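Locker doors, continued

The metal lockers in the back corridor came secondhand from Neves and have been in daily use since August. I keep a log of the faults, and nearly all of them come down to the latch or the lock. The bodies are fine. Light gray paint, slots for ventilation, recessed handles, nothing to complain about at the price.

The common fault is a door that shuts but does not catch. Push the door flat with the palm, then work the handle. If it moves freely and the door still swings, the cam behind the lock has loosened – a quarter turn on the nut fixes it.

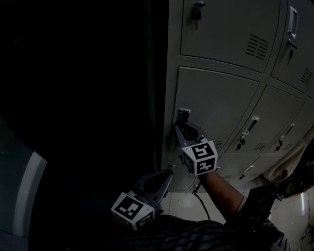
Doors that stick are a separate problem. A thin wipe of dry lubricant on the tongue is enough, and oil is a bad choice in a dusty corridor. I did the whole bank in one afternoon and have had 2 complaints in the months that followed, both about the same hinge.

Keys stay in the locks of unassigned doors. Teresa Vieira would prefer them on a board in the office, and she may be right, but then every new person has to come and ask. Anyone who wants a padlock supplies their own. A small one is best, as the hole in the latch is narrow and a thick shackle will scrape the paint.

Next job is leveling. The floor tile drops slightly toward the wall and the bottom doors rub at the hinge side. Tudor Moldovan has lent me a set of plastic shims, 24 in the bag, and I will start at the far end.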